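Brinbridge Technical Learning Centre
Gear assembly bench: notes for the February intake (thread)
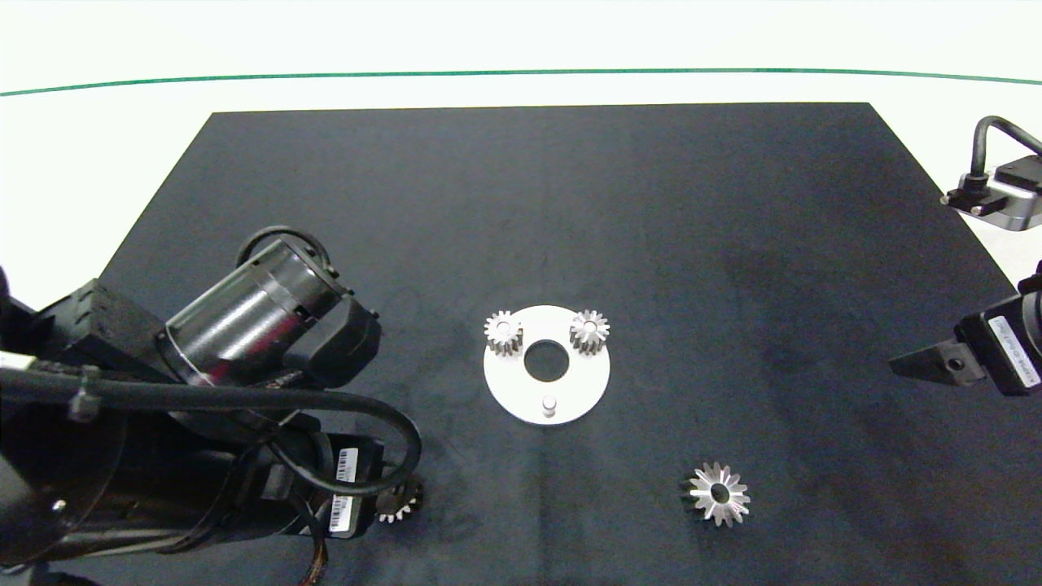 Gear assembly exercise, Bench 2, Brinbridge workshop.

1/ The Centre has updated its introductory gear assembly exercise. The following posts set out the parts, the bench layout and the standard expected of learners. Please read the full thread before your first session.

2/ The base is a flat white circular plate with a round hole through the centre. It is placed directly on the black mat and is not clamped. Learners should check that it sits level before any gear is fitted.

3/ Two small spur gears are mounted upright on the plate, one to the upper left and one to the upper right. The short white peg near the lower edge is a separate position. Please leave it clear until the instruction card calls for it.

4/ The bevel gear is the larger part with pointed teeth, set down at the lower right of the plate. It rests flat on the mat between steps. Bevel gears should not be stacked or stood on their teeth.

5/ Mats: the black bench mats show every smudge and scuff. Light marking is acceptable. A mat should be brushed down at the end of each session and replaced if the surface has worn through. Replacement mats are held in the Takeda Room, catalogue number 416.

6/ Handling: pick up spur gears by the flat faces or the rim. Fine teeth are easily nicked, and a nicked tooth will bind. Damaged gears go in the red tray at the service counter. They are not to be returned to the kit.

7/ A dropped gear must be inspected under the bench magnifier before it is used again. Please tell your instructor, even where no damage is visible. There is no penalty for reporting a dropped part.

8/ No lubricant is used in this exercise. Learners going on to the Eden module will be shown how to grease a meshed pair at that stage.

9/ Kits are supplied by Griker under part number 897. Learners who wish to purchase a kit for home practice should quote this number at the service counter. The Centre does not sell individual gears.

10/ Assessment is by observation. Instructors look for a tidy bench, correct order of assembly and gears that turn freely by hand. Speed is not marked in the introductory unit. A learner who needs a second attempt may book one in the same month.

11/ Correction to the printed handbook: the reference to Room 111 is out of date. All introductory gear sessions are now held in Room 132. The doors open at 8:45 a.m. and the benches must be cleared by noon.

12/ Long sleeves should be rolled above the elbow, and rings and bracelets removed. Lockers are available in the hallway. Drinks are not permitted at the benches, including those with lids.

13/ Large-print instruction cards and adjustable stools are available on request. Please contact the front desk two working days ahead so that the correct bench can be set up.

14/ Questions concerning enrolment should be directed to the front desk. Questions concerning the exercise itself may be posted in reply to this thread and will be answered during office hours.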